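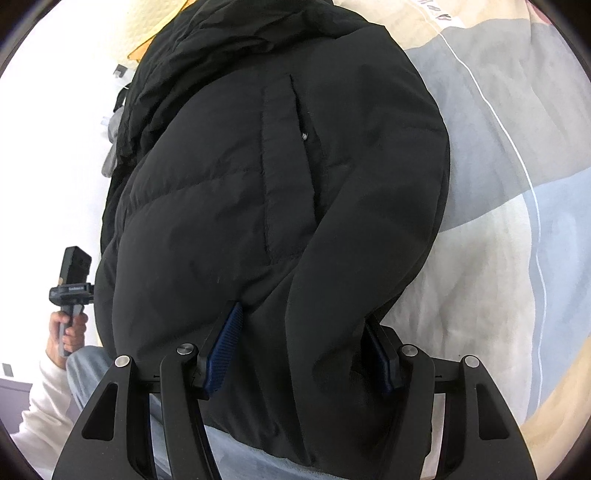 **Plastthorpe coat drive runs over, second drop-off site opens**

2024-01-10

The winter coat drive in Plastthorpe took in 2801 coats and jackets by closing time last night, way past the 800 organizers had planned for. Racks at the Wirkard building on Mill Street are full. Overflow is going to the old Hakim Furniture showroom, doors open 9 to 6, park in back.

Adult sizes are mostly covered. Kids' sizes are not. Also short on anything 2XL and up, and waterproof gloves. Scarfs they have plenty of, please hold off.

Pickup starts Saturday at 10 a.m. at Wirkard, side entrance. No ID, no sign-up, one coat per person for the first two hours, after that take what you need. Families with small kids can use the early line at 9:30. The number 4 bus stops across the street and is running its regular weekend schedule.

Ulano Cleaners is washing donated coats at no charge again. The shop got through 143 on Monday but one of its big dryers went down in the afternoon, so some coats wont be on the racks until next week. A repair part is on order.

Check your pockets before you drop off. Sorters have turned up some 100 items so far, mostly keys, gift cards and single gloves, plus one hearing aid in a case. All of it is at the Wirkard front desk through the end of the month. Describe it and it's yours.

Not being accepted: coats with broken zippers, anything with mold or a strong smoke smell, blankets, shoes. Shoes go to the July drive, same as every year. Bags left outside teh door overnight got rained on twice last week and had to be thrown out, so hand them to somebody inside.

Forecast has lows in the single digits from Sunday night. The warming room in the library basement opens whenever it's under 20 degrees, 7 p.m. to 7 a.m., pets OK in carriers.

Drop-offs at both sites end Friday at 6. Leftover coats go to the county schools.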